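Progress report, Wista hand-demonstration work
Prepared for the Ondico program office
August 21, 2019

Sorry for the format, wanted to get this over before the review call and not after. Numbers first, then what's going well, then the stuff that isn't. Budget sheet comes separately.

Where we are

1604 demonstrations recorded and uploaded since the start of the grant. 152 of those thrown out on review. Mostly tracking loss, a few where the person stopped halfway through to answer the door. The rest are cleaned, cut to length and labeled by task. Two sites are running, our own rooms at Cukusthorpe and the home recordings. Both use the same hand-held grippers and the same upload script, finally.

Tasks covered so far: towels, T-shirts, pillowcases, socks into pairs, and since February the thick clothing. Thick clothing was not in the first plan. You asked for it at the last review and we said we'd try a small batch. It is no longer a small batch.

Remote control vs. by hand

Short version, we are moving most of the effort to the hand-held tools. Remote control of the Yang arm works and we are keeping it for the things where we need the arm's own joint readings. But it is slow. An operator on the remote station gets tired, drops the cloth, starts over. Same person with two grippers in their hands picks up the rhythm in an afternoon and the motion looks more like how people really fold.

What we lose: no joint data, no force data, and people will happily reach into positions the arm can't get to. We now run every hand demo through a reach check before it goes in the training set. Anything the arm can't follow gets flagged. Flagged is not deleted, we may want it later for a different mount.

The remote station also had a bad spell with lag. Turned out to be a network switch. Replaced, lag is gone, moving on.

Thick clothing

Hardest thing we've done so far. Towels lie flat and stay where you put them. A padded jacket has no flat state. You press one side and the other side comes up. The fingers need to take hold of a fold with enough material in it, but too much and they can't close. Seams help, a seam gives the fingers something with an edge to it. We changed the instructions so that people look for a seam or a fold edge first and go in with the fingers open on either side of it, then close slowly. Before that everyone was pinching at the puffy part and it slid out.

Also asked people to work on beds and not only tables. Beds are what the garments end up on in most homes, and a soft surface changes the grasp, the fingertips can sink in a bit without jamming.

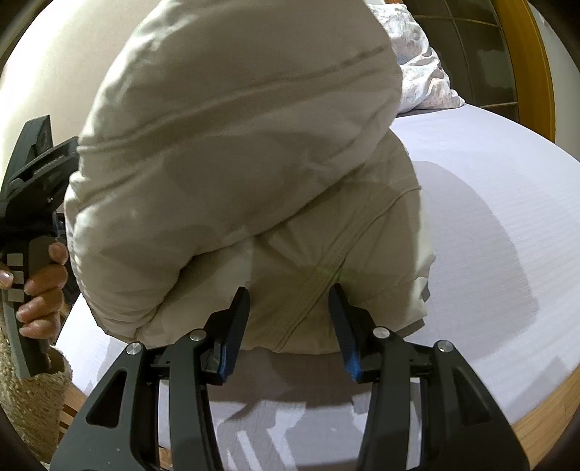
Why use two grippers when a single arm would be cheaper to deploy?

Large garments have to be held in one place while they are moved in another, and with one gripper the operator ends up dragging the whole thing across the surface. We tried single-gripper folding on towels early on and it was passable. On coats it fell apart. The second tool costs us more in calibration time than in parts.

Calibration

Takes too long. Each pair of grippers has to be matched before a session, opening width and camera both, and if someone knocks one against a bed rail it's back to the start. We have a check routine now that runs at the start of each recording and refuses to go on if the finger width is off. People hate it. It has cut the bad uploads though so it stays.

Finger pads wear out quicker on zippers and rough knit. We replace them when the grip starts slipping in the width test. Please note this was under consumables in the original budget and we under guessed it. See the sheet.

Home recordings

Good variety, which was the whole point. Different beds, different light, different clothes, people who fold in ways none of us would. Downside is we can't see what's happening until the upload comes in. Had one household do a full set with the left and right tools swapped. The data is usable once you flip the labels but it took a day to work out why the trajectories were crossing.

Instruction sheet has been rewritten, it's down to a single page. Main points on it:

Start with the garment crumpled, don't lay it out neatly first.
Keep your fingers off the fabric, only the tools touch it.
If you drop it, keep going. Recovery is useful to us.
Move slower than feels natural.
End with both grippers open and clear of the garment.

The recovery one was hard to get across. People want to give us a clean take and they restart when it goes wrong. We want the mess ups. Going to say so more strongly in the next version, maybe at the top.

Training results so far

Early, please don't quote these outside the program. The towel policy trained on hand demos now finishes 70 percent of attempts on the Yang arms with no human help. That's on towels it hasn't seen, our table, our lighting. On a bed it's worse and we haven't tested enough to give a number I'd stand behind.

Jackets: first policy is trained, it finds the garment and goes for an edge, then tends to let go too early. We think the demos have too many different ways of finishing and it's averaging them. Next round we'll fix the final fold to one style per garment type and see if that helps. If it doesn't then we look at the release timing seperately.

Problems we need your input on

Storage. Video from two tools per session adds up and we're near the limit of what we priced. Can we shift money from travel? Nobody is traveling.

Consent forms for the home sites. Current form covers hands and the room but is vague about anyone else who walks through. Our legal contact wants new wording and would like to see yours if you have a standard one.

Thick clothing scope. If it stays in, and we'd like it to, the sock work should come down to match. We can't do both at the current staffing. Need a yes or no on this one before we order more pads.

Next period

Finish the jacket set with the fixed ending style. Add bathrobes if time. Run the bed tests properly, same garments on bed and table so we can compare. Retire the old remote interface, it's still on the second workstation and somebody keeps using it. Write up the reach check so Cukusthorpe isn't the only place that knows how to run it.

Not planning any new hardware except pads and a spare set of tools. The current design is fine, a bit heavy in the handle after an hour but fine.

Sample recordings are in the shared folder along with the instruction page and the reject list with reasons. If the folder asks for a password it's the same as last time. Budget sheet to follow, the consumables line is the one to look at.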